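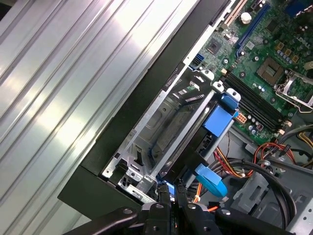

Treltar: software for robotic dismantling of desktop computers
Progress report to Govance
11 December 2022
Prepared by Adjoa Nutsugah, software lead, with Debora Galli (perception)

Summary

We are very pleased with where the software stands. Since the April report we have rewritten the planner, replaced the old part detector, and put a proper logging and replay tool underneath everything. The arm now opens its working view of a machine, decides which part to go for, and explains in the log why it chose it. Cables remain the hardest problem by some distance, and I have given them their own section.

The two items we promised for this period were a planner that copes with a machine it has not been given a fixed script for, and a way of replaying any attempt offline. Both are delivered. The item we have not finished is cable handling, and we would like to move some effort towards it in the next period (see Requests).

Perception

Debora's work has been the big step forward. The old detector looked for whole parts and gave us a box around each. That was fine for a motherboard and hopeless for a drive cage, where most of the box is empty space and whatever happens to be behind it. The new one marks the outline of each part and also picks out the places a gripper might make use of: tabs, levers, latches, the edges of connectors.

The training set for this is 2376 labelled views, nearly all from the wrist camera. We did start with pictures from the fixed overhead camera as well, but the two sorts of view have so little in common that mixing them made both worse. Working from the wrist means the gripper's own fingers are nearly always at the bottom of the picture. We now mask them using the known joint positions, and the false "bracket" detections we used to get on our own bolts have gone. That was a very satisfying afternoon!

Colour turned out to be more useful than I had expected. On the Dell machines a light-blue plastic release tab stands out clearly against a metal drive cage, and the blue pull tab on a SATA connector does too. Debora was wary of relying on this, and quite rightly, as plenty of other makers use black or grey for the same jobs. So colour is only a hint: it raises the score of a tab that has already been found by shape, and a tab with no helpful colour can still be found. We also have blue slots and blue SATA ports on the boards themselves, and an early version was keen to pull on those. The shape check put a stop to it.

Shiny metal is still a nuisance. Ribbed aluminium panels give bright stripes next to dark ones, and the depth estimate breaks up along the ridges. We now fit a flat surface through the good points and ignore the rest. It is a blunt fix but it holds up well, and we only need the panel as something to keep clear of.

Planning

The first planner followed a list: cover, cables, drive cage, memory, fan shroud, board. It did well until a machine arrived that had already been half stripped, and then it would wait politely for a part that was not there. A good share of our stock arrives with something missing. An empty processor socket with its lever up is an everyday sight for us.

The new planner keeps a graph of which parts hold which others in place. Each part has a state (present, absent, released, unknown) and the planner looks for the cheapest next action that frees something. If a socket is seen to be empty, every step concerned with the processor drops out of the plan at once. If the state is unknown, the planner can choose to move the camera and look again before it commits. Adding that "look again" action took two days of coding and did more for reliability than anything else in the period.

The graph is written in a plain text format that the workshop staff can read and edit. Adjustments for a new case layout no longer need one of us to change code, and the first layout file made entirely without our help is already in the repository.

Control

The approach motion has been slowed near the part and sped up everywhere else, which leaves the total time much as it was and makes contact far gentler. We now use the force reading at the wrist to decide when a tab has been touched, in place of a fixed distance. The distance was never right, because the cases do not all sit at the same angle on the bench.

We have also added a guarded pull. The arm pulls with a small force, checks for movement, and raises the force in steps up to a limit set for each part type. When it reaches the limit it lets go, backs off and reports to the planner, which marks the part as held by something unknown. I like this a great deal, as it means a failed pull now tells us something.

Cables

Cables are not solved. The bundles of coloured power wires and the thick black ones loop over whatever we want to reach, and they move when anything near them does. The detector can say "cable here" with good confidence. What it cannot yet do well is follow one cable through a crossing and tell us which connector it ends at. Black cable on a dark background is the worst case.

Our present approach treats all cables as a region to avoid, and asks for help when a part cannot be reached without going through it. This is safe, but it asks too often. Debora has a tracing method working on recorded views, taking the coloured wires first, and we hope to run it on the arm early in the next period.

Tooling

Every attempt is now recorded with camera views, joint positions, forces and the planner's reasoning, all on one clock. The replay tool, which we have called Grerarlow, lets you scrub through an attempt and rerun any stage with different settings. We used it to go back over 21 failed attempts from the spring, and most of them came down to the same timing fault between the camera and the arm. The fix was a very short one. I wish we had built this tool first.

Pichler, who supply our wrist mount, have asked for the timing test as a separate script, and we have sent it.

Requests

We would like to move the time set aside for the second arm to cable tracing. The second arm would be useful, but two arms that cannot follow a cable are not much better than one. No change to the total budget is needed.

We would also like access to a wider mix of makes, particularly cases with black or grey release tabs, so that the colour hint can be tested properly.

Next period

Cable tracing on the live arm, coloured wires first.
Layout files for three more case types, written by workshop staff.
A second round of labelling for dark connectors on dark backgrounds.
A short user guide for Grerarlow.

Debora and I would be glad to show the planner running to anyone from Govance who would like to visit. The replay tool can also be shown over a call, and a recorded attempt can be sent ahead on request.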